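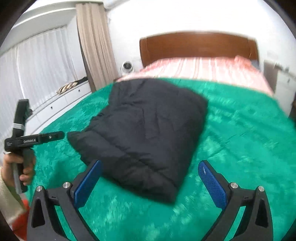

Gripper Comparison Working Group
Minutes of the meeting held on Dec 18, 2023

Location: Norkden, meeting room on the first floor, and by telephone

Present: Dale Hawthorne (Chair); the hardware lead; the data lead; the sessions coordinator; the software engineer for Galen; the purchasing officer; the Achterberg representative (by telephone, items 1 to 5 only)

Apologies: the safety adviser, who had sent written remarks, taken under item 6

The meeting opened at 10.00.

1. Minutes of the November meeting

The minutes were agreed as a correct record, with one change. Under item 4, "finger pads to be replaced monthly" should read "finger pads to be inspected monthly". The sessions coordinator will circulate the corrected version.

Matters arising: the spare battery chargers have been received. The question of storage for the second set of cases remains open and is carried forward. The hardware lead reported that the torque driver requested in November had been supplied with the wrong bits and had been returned.

2. Purpose of the present comparison

The Chair restated the scope for the benefit of the Achterberg representative, who had not attended before. The group has been asked to recommend one type of hand-held gripper for the household handling sessions planned for next year. Two types are under comparison: the pair now in use, with open triangular fingers and blue textured pads, and the Fidon pair, supplied on loan. The recommendation is to cover grip on soft goods, comfort in the hand, the quality of the camera view and the cost of upkeep. Arm-mounted use is outside the scope at this stage, although the Achterberg representative asked that nothing be chosen which would make a later move to an arm more difficult. This was accepted.

3. Report on the bedroom sessions

The data lead presented results for the soft goods tasks. Both types had been used for the same list of tasks: folding a padded item, placing a folded item on a bed, turning back a cover, and moving a cushion from one surface to another.

A total of 1385 recordings had been taken across both types. Of these, 39 had been set aside because the fingers were outside the camera view for too long to be of use. The remainder had been passed to Galen for processing.

The data lead drew attention to the following.

Quilted and padded items. The present pair held the edge of a folded quilted item well when the pads were brought in level with the edge. When they were brought in from above, the filling tended to spring back and the fold opened. The Fidon pair, which has flatter and wider fingers, was less affected by the angle but pushed the whole bundle along the bed more often.

Long-pile blankets. Neither type was good at telling the item from the blanket beneath it. Operators often picked up both. With the present pair this could usually be put right by opening the fingers slightly and lifting again. With the Fidon pair the blanket was more likely to be carried along until the operator noticed.

Dark items. The software engineer for Galen noted that black padded fabric gave weak results in the depth estimate, in particular where the stitching was shallow. Black fingers against black fabric made matters worse, although the blue pads gave the tracker something to follow. The Fidon pads are grey and had given more lost tracks on dark items than on light ones.

The Chair asked whether the difference was large enough to affect the recommendation. The software engineer replied that it was large enough to be worth a proper test with coloured pads fitted to the Fidon fingers, and that no firm view should be taken before then.

Action: hardware lead to fit coloured pads to the Fidon pair. Action: data lead to repeat the dark item tasks once this has been done.

4. Camera view

The meeting considered the wide-angle view from the gripper camera. It was agreed that the present lens gives a good account of the surroundings and allows the other hand to be seen when both grippers are working close together. Members accepted that straight edges, such as those of a headboard or a chest of drawers, bend strongly towards the sides of the picture. The correction applied by Galen deals with this in most of the view but leaves the corners unreliable, and the corners are therefore masked.

The sessions coordinator reported that bright windows and white walls continue to cause difficulty. In rooms with sheer curtains the upper part of the view is often very bright while a dark item on the bed loses its detail. Operators have been asked to set exposure with the item in view before starting, and to leave it fixed for the whole session. The practice has not been followed in every session.

There was some discussion as to whether the exposure should be set by the controller without any action by the operator. The Achterberg representative was in favour. The software engineer was cautious – a change of exposure in the middle of a fold makes the two camera views harder to match. The group agreed to keep the fixed setting and to add a reminder to the start screen.

Action: software engineer to add the reminder.

5. Comfort and handling

The hardware lead summarised the operators' comment sheets. Most preferred the handle of the present pair for short tasks. Over longer sessions several reported that the weight above the hand tired the wrist, especially when the gripper was held upright and waiting while the other hand worked. The Fidon pair was considered better balanced, though its trigger was described as stiff by all those with smaller hands.

Loose or long sleeves were mentioned by two operators, who had found that knitwear caught on the lower part of the handle. The Chair did not wish to set rules on clothing but asked that the briefing sheet suggest a close-fitting cuff or a rolled sleeve.

The Achterberg representative asked whether the two grippers of a pair were set up identically. The hardware lead confirmed that they should be, and that finger opening and pad angle are to be compared before each session. On one occasion the pads of one gripper had been found tilted further inwards than those of the other, and the recordings from that day have been marked accordingly. It was agreed that this check should be signed for.

Action: sessions coordinator to revise the briefing sheet and the check sheet.

The Achterberg representative left the meeting after this item.

6. Safety and privacy

The written remarks of the safety adviser were read out. They covered two points.

The first was that finger bolts should be checked for tightness at the start of each day. The hardware lead said that this was already done but not written down, and undertook to add a line to the check sheet.

The second concerned sessions held in private homes. The adviser asked that householders be told plainly what the gripper cameras take in, given the width of the view, and that they be asked before the session about any security camera of their own in the room. The wish of the householder on whether such a camera stays on is to be noted on the booking form. Personal papers and photographs should be put away beforehand. The group accepted both points in full.

Action: sessions coordinator to amend the booking form.

7. Upkeep and purchasing

The purchasing officer presented figures for replacement pads. The present supplier requires a minimum order of 200 pads. Fidon will supply smaller numbers but at a higher price for each pad and with a longer wait. The officer asked that no order be placed with either until the recommendation is made.

The hardware lead objected that the stock of blue pads would not last through the repeat tests if wear continued at the present rate, and asked for permission to buy a small number from another source. After discussion the Chair agreed, on condition that the surface pattern is the same and that recordings made with these pads are labelled.

The purchasing officer also reminded members that the loan of the Fidon pair includes 2 service visits, neither of which has been used. The trigger stiffness noted under item 5 should be raised at the first of these.

Action: purchasing officer to arrange the first service visit. Action: hardware lead to obtain the pads.

8. Recommendation

The Chair invited views on whether an interim recommendation could be issued. The data lead and the hardware lead leaned towards the present pair, on grounds of grip and tracking. The sessions coordinator preferred the Fidon pair for longer work and thought the stiff trigger could be cured. The software engineer had no preference provided the pad colour was settled.

It was agreed that no interim recommendation would be issued. The repeat tests on dark and padded items will be completed first, and the comfort sheets will be collected again after the service visit. The data lead asked that both types be used by the same operators in the same rooms, with the same bedding, so that the results may be set side by side. This was agreed.

9. Any other business

The hardware lead asked that cases be returned with the grippers closed and the lens caps fitted. The sessions coordinator will mention this to operators.

The software engineer reported that the next release of Galen will change the way session folders are named. Older folders will still open. A short note will be sent to all members before the change.

10. Next meeting

The next meeting will be held at Norkden once the repeat tests have been completed. The sessions coordinator will propose dates.

The meeting closed at 11.50.

Minutes taken by the sessions coordinator and approved for circulation by Dale Hawthorne, Chair.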